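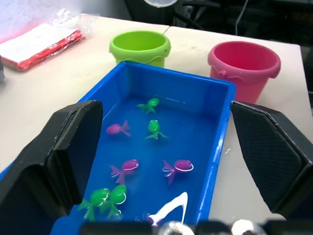 4. Setting up the fishing tray

Before you begin, choose a table that is flat and does not move when a child leans on it. The tray must stand with its whole bottom on the table. If one corner hangs over the side, the game will tip sooner or later.

4.1 Put the tray in the middle of the table, so that players can reach it from every side. The children should stand or sit at a height where they can look down into it.

4.2 Take all the fish out of the storage bag and check each one. Put away any fish with a crack or a sharp place on the tail. Stostow sends spare fish in green and in pink, and you can ask for them by the colour name.

4.3 Place the fish on the floor of the tray. For a first game we advise four green and four pink. Spread them out with your hand and do not make rows. Two fish may touch or lie a little over each other — this makes the catch more difficult, and older children enjoy it.

4.4 Stand the buckets on the table behind the tray, with the open side up. Each player or team takes one bucket and keeps it until the end of the round. The lime-green bucket may be used for either colour of fish.

4.5 Decide if you will play dry or with water. Both ways are permitted.

Dry game: nothing more to do. Go to section 5.

Water game: pour cool or lukewarm water slowly into one corner, to a depth of 2 centimetres. Do not fill up to the lip. The walls of the tray are low, and a full tray will spill when the first child puts a hand inside.

CAUTION: Never leave a small child alone with water, also when the water is shallow. An adult must stay at the table for the whole game.

CAUTION: Do not lift or carry the tray when there is water in it. Take the water out first with a cup, then tip the rest into the sink.

Note: The floor of the tray is glossy and reflects the light of a lamp. If the players complain that they cannot see the fish well, turn the tray a little or move it away from the window.

4.6 Agree on the length of the round. With children under 6 we recommend to play without a clock, until the last fish is in a bucket. With older ones you may use a kitchen timer.

4.7 After the game, take out all fish and small parts and look once more in the corners of the tray. Rinse everything with clean water and let it dry on a towel before you close the bag. Fish which are packed wet will get a bad smell, and the colour may become dull. Do not put the tray or the buckets in the dishwasher.

For lost parts, see the list in section 9.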